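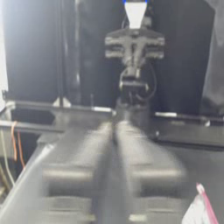 How does a zip-top bag stay shut?

Most kitchens have a box of zip-top bags in a drawer. People put sandwiches in them, or buttons, or the small screws left over from building a wardrobe. You press along the top and the bag closes. You pull the two sides and it opens again. There is no glue and no metal in the zip, so something else must be holding it together.

Ridge and groove

Run your finger slowly along the top of an open bag. On one side you will feel a thin raised line. It is called the ridge. On the other side there are two lines very close together with a narrow gap between them. The gap is called the groove.

If you could slice across the zip and look at the end with a magnifying glass, the ridge would look a bit like an arrowhead or a mushroom. It is wider at the tip than at the bottom. The groove has small hooks that lean in over the gap.

When you press the two sides together, the tip of the ridge pushes the hooks apart. Plastic is bendy, so the hooks give way and then spring back round the tip. The ridge is now trapped. You may feel or hear small clicks as this happens all the way along.

Why is it easy to open?

The zip is strong in one direction and weak in another. If you hold the two flaps above the zip and pull them apart, you only have to unhook a tiny bit at a time. Each bit comes free and then the next one does. It is like peeling a sticker from one corner.

Pushing from inside the bag is harder work. On many bags the hook on the inner side is bigger than the one on the outer side. The food inside can press against the zip a fair amount before it pops open. It will still open if you sit on it.

What is the bag made of?

Most of these bags are made of polythene. Say it like this: POL-ee-theen. It starts off as little pellets, which are melted in a machine. The soft plastic is pushed through a shaped slot, in the same way that dough comes out of a biscuit press. If the slot has the shape of the ridge and groove, the plastic comes out with the zip already on it. It cools, and then it is folded, cut and sealed at the sides with heat.

The plastic is very thin. Light passes through it easily, and that is why you can see what you have packed. Hold a clear bag in front of something dark and you will notice bright, shiny lines on it. Those are creases, where the plastic is bent and bounces the light back towards your eyes. Smooth the bag out with your hand and many of the lines go away.

Try it yourself

You need one zip-top bag, some water and a sink. Ask a grown-up before you start.

1. Open the bag and pour in a cupful of water.
2. Lay the top flat and press the zip shut from one end to the other. Use your finger and thumb.
3. Hold the bag over the sink and turn it upside down.
4. If it drips, look for the place where the drip starts. Turn the bag the right way up and press that part again.
5. Now put a single grain of rice in the groove and try to close the zip over it. Turn the bag over again and see what happens.

The rice stops the ridge from going all the way in. Crumbs and sand do the same thing, so a leaky bag is often just a dirty one. Wipe the groove with a damp cloth and try again.

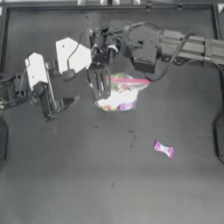

Irina Nedelcu wrote to us to say that her class tried the rice test with 16 bags and found that sugar was worse than rice. The grains were so small that the children could not see them in the groove, and the bags dripped from several places at once. She also asks whether the bags can be washed.

They can, if they have held dry things such as bread, beads or pencils. Use warm water and a little washing-up liquid, then stand each bag upside down over a wooden spoon in a jug until it is dry inside. Bags that have held raw meat or fish should be thrown away.

Staying safe

Never put a plastic bag over your head or face, and keep bags away from babies and pets. Put them back in the drawer when you have finished.

Words to remember

Ridge: a thin raised line.
Groove: a long, narrow gap that something can fit into.
Polythene: a bendy plastic used for bags and bottles.
Seal: to close something so that air or water cannot get through.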